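Clearing and Reusing Built-in Storage in a Shared Study Room

Project report, Interior Planning II
Submitted April 10, 2025

1. Purpose

The project examined how a small shared room at the Vasik residence could store more without new furniture. The room has a built-in shelving unit and one table in front of it. Students living on the floor had reported that the table was used as a dumping place while the shelves went unused. We measured the room, sorted what was in it, and proposed a layout that can be kept up with little effort.

2. Method

Work began in September with an inventory. Every loose object in the room was entered in a spreadsheet with its size, its usual place and the number of times it was moved during a 17-day period. The inventory came to 56 entries. Items that were not moved at all in that period were marked as storage items. The rest were marked as daily items.

Shelf openings were measured with a steel tape at the front edge and again at the back. The two readings differed in several compartments, and the smaller one was used in all calculations. Table height and the gap between the table and the shelving were measured the same way.

3. Existing conditions

The shelving is white and open at the front. The compartments are of unequal size. The small cubbies suit paperbacks and desk supplies but are too narrow for a standard Tasidwood bin, the type already used elsewhere in the building. The larger compartments accept the bin with room to spare.

The table is rectangular, white and slightly scuffed on top, with a row of small decorative carvings on the apron. It stands directly before the shelving, so anyone using the larger compartments has to reach across the tabletop. Reach was the main limit on the design. In our trials, items at the back of a deep compartment were left there, and new items were put down on the table instead.

At the stage recorded in Figure 1 the two stacked cubbies at the upper left were empty, and a small black-bordered picture frame lay flat in a larger compartment. A small red cup was still on the table, close to the shelving, and a brown cardboard box stood on the floor.

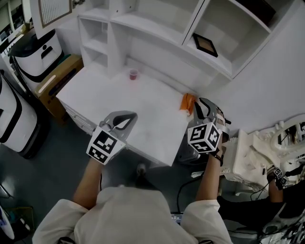
Figure 1. Table and built-in shelving.

4. Proposed layout

Daily items go in the compartments nearest the table edge, at or just above table height. Storage items go in the upper compartments, in bins with a label on the front. The tabletop has no assigned storage.

The gap between the table and the shelving should be increased by 28 cm. This allows a person to stand at the shelves and removes the need to reach across. Our floor plan shows that the door still opens fully - the margin is small, and should be checked again if the table is replaced.

5. Limits

The layout was tested in one room only. Bin weight was not measured, and the load rating of the upper shelves is unknown.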